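Reading time: 4 min
Filed under: Manipulation > Imitation learning > Results & Arguments

Does dropping the blurry wrist frames help? (results inside, bring salt)

gripsheet
May 26, 2021

Finally ran the thing I've been threatening to run. Short version of the setup for people who skipped the last thread: 47 teleoperated demos, toy food into a basket, wrist view only, policy predicts the next few actions. The Lenar folks say in their writeup that you should throw out motion-blurred frames before training. Everyone repeats this. I wanted a number.

So I trained two policies. One on everything, one with the blurriest 20 percent of frames removed by a sharpness score (variance of the Laplacian, the cheapest one there is). Same seed, same steps, 40 rollouts each.

Everything: 31 of 40.
Filtered: 22 of 40.

I was rooting for the filter, for the record. I spent two evenings writing it.

Then I went and looked at what it had deleted, and felt a bit ill. A typical reject: 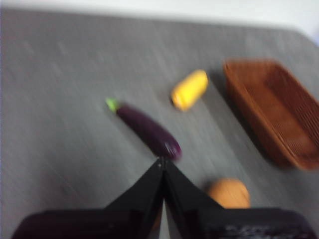
My filter hates these, and I get why, there isn't a crisp edge in it. But the eggplant is right off the fingertips and you can tell where the basket is. The arm moves fast between objects, so the blur piles up in exactly the part of the task where the policy has to decide where it's going. I'd been carefully removing the decisions.

Code is up in the usual place. The README is bad.

mostly_backlash
One seed. You have one seed. I've had bigger gaps than that from changing the desk lamp.

gripsheet
Fair. Two more are training, so it'll be 3 by the time anyone's still interested.

pallet_jacqueline
I don't buy the story even if the number holds. You removed a fifth of the data and got a worse policy. Did you try removing a random fifth? If random hurts just as much, blur has nothing to do with it and you've discovered that data is good.

gripsheet
I did not try that. I'm going to go try that. Please enjoy the silence.

torquewrench_ii
While he's off doing that – the Lenar result was on a fixed overhead view, wasn't it? Blur there means somebody knocked the mount. Blur at the wrist means the arm is moving, and that's information. We had a Tivuteck arm that jittered at rest, and the policy learned to treat sharp frames as "something is wrong."

mostly_backlash
That last part can't be true.

torquewrench_ii
It's a little bit true.

gripsheet
OK, random fifth removed: 29 of 40. So data is good, but not nine-rollouts good. Still one seed, I know, put the keyboard down.

The more annoying find is at the other end. I sorted the frames the filter loved, and a pile of them look at nothing useful. High scores, though! Lovely high scores.

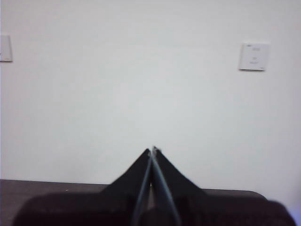

A keeper, according to the filter: wall, two wall plates, gripper.

Not a toy vegetable in sight, and it sailed through. The Laplacian is very fond of a black gripper in front of a white wall. So the filtered set was heavier on wall and lighter on food, which I'd call a confound if I were feeling generous to myself.

pallet_jacqueline
Now that I believe. Your score measures contrast and you called it quality. Mask the gripper out before scoring. It barely moves in the wrist view, so one hand-drawn mask does the whole dataset.

shim_stock
Disagree with keeping the wall frames at all. No objects, no gradient worth having. Pongsiri trims them and their numbers went up.

torquewrench_ii
Pongsiri trims idle frames, meaning no motion. You can be moving and still be looking at a wall. If you cut those, the first time the arm ends up facing one at test time it has no idea how to come back down.

shim_stock
How often does that happen, though?

gripsheet
Of the 18 failures in the filtered run, four ended with the arm up high admiring the wall. And that's with the wall frames in. I don't know what that does to either of your theories.

shim_stock
It does nothing for mine, thanks.

mostly_backlash
Has anyone run this on the Clusen set? Longer demos, slower operators, so less blur to begin with. If the filter is harmless there I'd start believing the fast-motion explanation.

gripsheet
It's on the list under "seeds" and "gripper mask." The GPU is shared until August, so don't hold dinner.

pallet_jacqueline
Put the mask first. I'll draw it for you if you post a frame that isn't a smear.

Contact the moderators | Forum rules | Back to top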